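建筑设备与室内环境 讲义第五讲
外露顶棚房间的照明布置与管线协调
2020年11月修订,沿用Hustutmont校区课程编号

本讲讨论不设吊顶的办公及实验用房。前一讲的封闭吊顶做法(模数网格、嵌入式灯盘、检修口)不再重复,需要时请查第四讲附表。阅读顺序:先看两图,再读5.1至5.7,课后完成习题。

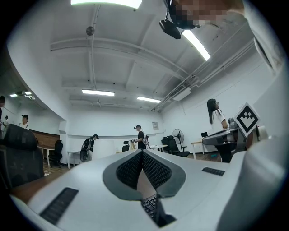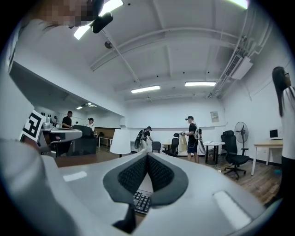 图1、图2 同一房间的白色顶棚:外露的白色梁与荧光灯具。顶部管线见图1,左侧顶棚较低的区域见图2。

5.1 基本术语

外露顶棚:结构底面、梁、管线及灯具直接可见,下方不再设连续的装饰面层。部分区域局部封板的,仍按外露顶棚处理,封板区单独计算。

净高:完成地面至最低障碍物底面的垂直距离。障碍物可以是梁底、风管底、桥架底或灯具底。图纸上只标一个净高时,必须注明该值对应哪一类障碍物。

灯具安装高度:完成地面至灯具出光面的距离。外露顶棚房间中,它与净高常常不一致,两者不得混写。

计算平面:用于照度计算的水平面。坐姿键盘作业取桌面,站姿操作取操作台面,两种作业并存的房间分别计算,不取平均。

遮挡体:位于灯具与计算平面之间,或与灯具同高且相距较近,足以改变光分布的构件。

5.2 构件的识别与登记

现场踏勘时按自上而下的次序登记:结构板、梁、风管、给排水及消防管、电气导管、灯具、末端装置。次序固定,便于不同小组的记录相互核对。

图1所示房间,梁与若干管道、导管均为白色,管线顺房间方向通向后墙,右侧墙上部有一条较长的白色风管,靠近导管处有一个吊装的白色通风口装置。左侧靠近上部的灰色圆形小装置为感烟探测器。图中能辨认的灯具有长条形的,也有处于左侧深处、尺寸较小的。登记时先分型,再编号。

统一涂白后,梁、风管与结构板在远处难以区分,踏勘人员容易漏记截面较小的导管。建议沿梁的一侧走完全程,再沿另一侧返回,两次记录分开填写,最后合并。合并后有出入的条目现场复查,不在室内凭印象修改。

登记表每一条目包含:编号、类型、走向、底标高、支吊方式、表面颜色、与相邻构件的最小间距。表面颜色一栏填写“白”“浅灰”“深灰”“金属原色”之一,其余颜色写明。反射比由本讲附表换算,不在现场估读。

5.3 平均照度的计算

采用利用系数法:

E = N × Φ × U × M ÷ A

式中 E 为计算平面上的维持平均照度;N 为灯具数;Φ 为单个灯具内光源的总光通量;U 为利用系数;M 为维护系数;A 为计算平面面积。

利用系数由灯具配光、室形指数及各表面反射比查得。室形指数:

K = L × W ÷ [H × (L + W)]

其中 L、W 为房间长和宽,H 为出光面至计算平面的垂直距离。外露顶棚房间查表时有两点需要修正。

第一,顶棚空间的等效反射比。梁间形成凹格,光在格内多次反射后损失增加,等效反射比低于涂料本身的反射比。凹格越深、越窄,差值越大。白色涂层可以减小这一损失,但不能消除。等效反射比按下式取值:

ρe = ρ × A0 ÷ (As − ρ × As + ρ × A0)

A0 为凹格开口面积,As 为凹格内全部表面积。ρ 取各表面按面积加权的平均值。风管和管束的表面积较大时应计入 As。

第二,房间平面不规则时的分区。图2左侧有一处顶棚较低的区域,装有两个小灯,光线较弱。这类区域的 H 与主区不同,灯具型式也不同,应单独取 K、单独查 U。把它并入主区计算,会同时高估低区照度、低估主区的灯具利用率。

5.4 灯具与梁的相对位置

灯具可以与梁平行布置,也可以横跨梁下布置。

平行布置于梁间时,出光面若高于梁底,梁侧面成为遮挡体。遮挡角由出光面中心至相邻梁底边缘的连线确定,连线与水平面所成的角即为该侧的遮挡角。遮挡角增大,直接眩光减弱,横向照度均匀度随之下降。设计时两项一并校核。

横跨梁下布置时,出光面低于梁底,梁不再遮挡直射光,净高由灯具底面控制。吊杆应固定于结构,不得借用管道吊架。

本课程作业统一规定:灯具中心线至平行墙面的距离不小于900 mm。该值仅用于习题,工程中应按灯具配光另行确定。

顶棚面亮度一栏常被忽略。直接型灯具不向上出光,梁侧与板底仅靠地面、桌面的反射光照亮,视野中灯具与背景的亮度差较大。深色地面或满布深色设备的房间,这一差值更明显。改用带少量上射光的灯具可提高背景亮度,代价是利用系数略降,并且灯具上方的管线阴影会投在板底。

5.5 管线与末端装置的协调

协调次序如下:
重力排水管先定,坡度不可让。
风管其次,截面大,翻弯阻力高。
消防管及其余有压水管再次。
电缆桥架与导管随后。
灯具最后落位,但灯具的纵横轴线在方案阶段即应预留。

次序指的是冲突时谁让谁。实际绘图时灯具轴线往往最早画出,出现冲突后按上述次序退让。

感烟探测器的位置受梁和送风口两方面影响。梁突出顶棚较多时,烟气先在梁间积聚,再越过梁底向相邻格扩散,探测器的保护范围应逐格核查。送风口附近气流速度高,探测器应避开送风方向。具体限值查现行规范,本讲不抄录。

在平面图上,末端装置的符号按实际朝向绘制。侧送风口与下送风口混用同一符号的图纸,审图时一律退回。

5.6 作业面与视线

键盘作业的视线以水平及略向下为主,顶棚灯具处于视野上缘。两图中均有黑色计算机键盘出现在近处,此类近顶光源的坐姿工位,应校核以下位置关系:灯具在显示屏中的镜像是否落入正常视区;键面与桌面的亮度差是否过大;使用者自身是否在键盘上投下阴影。

黑色键盘配浅色字符时,对照度的要求主要来自字符辨认。键面有光泽时,灯具正处于镜面反射方向会降低字符对比。移动工位通常比移动灯具便宜,方案比较时两种做法都要列出。

站姿操作与坐姿操作同处一室时,站立者的眼位更高,视线与灯具的夹角变小。眩光计算的观察点应分两种高度设置,沿房间长向与短向各取一组,观察方向朝向室内。房间左右布局不对称的,不得用一侧结果代替另一侧。

木质桌面的反射比随色泽变化较大,棕色桌面一般低于白色桌面。习题中按附表“中等色木材”取值。

5.7 现场测量

测量前开启全部待测灯具,荧光灯预热20分钟后读数。测量期间关闭遮光帘,无法遮挡日光的房间改在夜间进行。

布点采用中心布点法,把计算平面划分为等面积矩形网格,测点取网格中心。每点读数三次,取算术平均。测量者应处于不遮挡受光面的位置,浅色衣物的反射也会影响邻近测点,建议统一穿深色外衣。

仪器使用Prellell实验室发放的照度计,领用时核对校准标签。Rerel计算表中“现场值”一列只填平均值,原始读数另存。Plattner配光数据册中的灯具编号与校内图纸编号不同,对照关系见数据册封底内页,填错编号的作业按缺项处理。

平均照度的现场值与计算值存在差异时,依次检查:灯具是否全部点亮,光源型号是否一致,灯具表面积尘,维护系数取值,等效反射比取值,测点高度。前面各项未查清前,不调整利用系数。

新换光源的房间,现场值应高于维持值。用初始状态的读数直接判定“达标”,结论无效。

习题

5-1 某房间有等间距平行梁,梁间凹格为矩形断面。推导开口面积与内表面积之比和梁高、梁净距的关系,忽略两端面。

5-2 在上题基础上,作出涂层反射比取0.5、0.7、0.8时等效反射比随梁高与净距之比变化的曲线,并说明哪一段曲线对涂层老化最敏感。

5-3 对照图1,写出一份顶棚构件登记表的表头,并填写能够从图中确认的类型与颜色。标高、间距等无法确认的栏目填“待测”,不得推测。

5-4 比较灯具平行布置于梁间与横跨梁下两种方案。要求给出断面简图,标注净高、安装高度和遮挡角。

5-5 一房间由主区与低顶棚区组成。说明为何不能用总面积和总灯具数直接求平均照度,并给出分区计算的步骤。

提交:习题5-3手写,其余可打印。Rerel计算表单独上传,文件名按班号加学号。

附表索引
附表A 常用室内表面反射比
附表B 维护系数(按环境清洁程度及清扫周期)
附表C 灯具分型代号
附表D 登记表样式

勘误:8月印本5.3节等效反射比公式分母漏印一项,以本次修订为准。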